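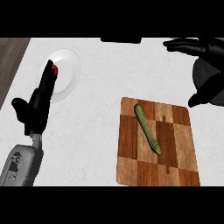

Grevmont Film Awards Run Past Midnight, Again

So much for the promise. Producers said this year's show would be done by 11 p.m. It wasn't. Final credits at 12:14 a.m., with half the balcony already gone and the band playing to coats.

Running time — 284 minutes. Last year's was 230, and people complained then too.

Where did it all go? Two medleys, for a start. A tribute to stunt crews that was great for the first ten minutes. And host Mechthild Koller, funny early on, came back with a second monologue right before Best Director. Nobody had asked for one. 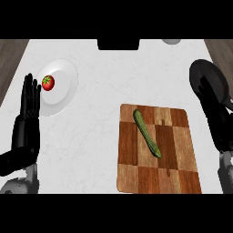
2 min read

Speeches were suposed to be capped at 100 seconds. The screenplay winners for "Nusham" blew through that before they got to thanking thier agents. Music started, stopped, started again. They kept going.

Best Picture went to "Woker," its fifth win of the night, and the producers got barely a minute on stage before the feed cut to local news. Rough.

Koller took it well backstage. "I'd have left too," she told reporters.

Brunner, the company behind the broadcast, says a shorter show is on the table for next January. The tribute might move to the pre-show. No word yet on the medleys — or on who's hosting.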